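Notes from the Hand and Controller Comparison

Since March, our group has been comparing two robotic hands and two arm controllers on a full-size humanoid. The work is led by Trudy Tuhiwai, and this post records the present position for colleagues who have asked about it.

The hands under review are the Dorer and the Penner. Each is driven first by the Stilemov controller and then by the Uno, so that a poor result can be traced to the hand or to the software behind it. The chosen task is an ordinary one in any kitchen, involving a bottle, a desk and a refrigerator.
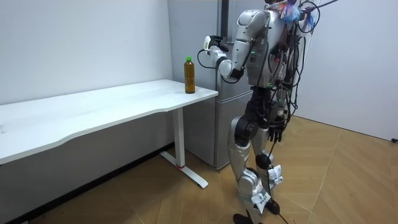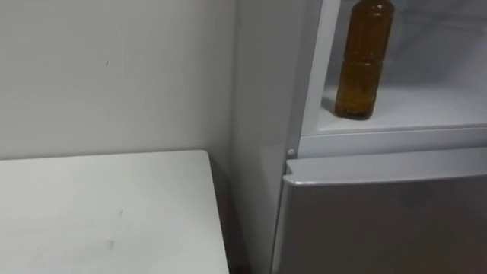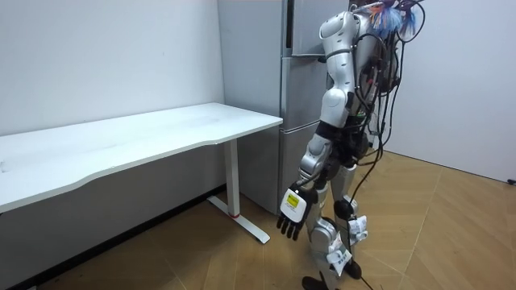 The Dorer hand closes quickly and holds a smooth bottle well once its fingers are around it. Its weakness lies in the approach. If the wrist arrives at a slight angle, the first finger makes contact early and pushes the bottle away. The Penner is slower and more forgiving, and operators have generally preferred it for work near a shelf edge.

Differences between the controllers were larger than expected. The Stilemov produces a steady path but pauses before each change of direction. The Uno moves without that pause, although it required 9 revisions of its settings file before the elbow stopped drifting outward. A log of 254 attempts has been kept, and the entries are being reviewed for consistency before any totals are released.

Cable routing remains a concern. A wrist cable that is too short limits rotation, and one that is too long catches on furniture. Longer leads have been ordered for both hands.

The next stage will repeat the task with lighter containers, beginning with the Penner hand and the Uno controller.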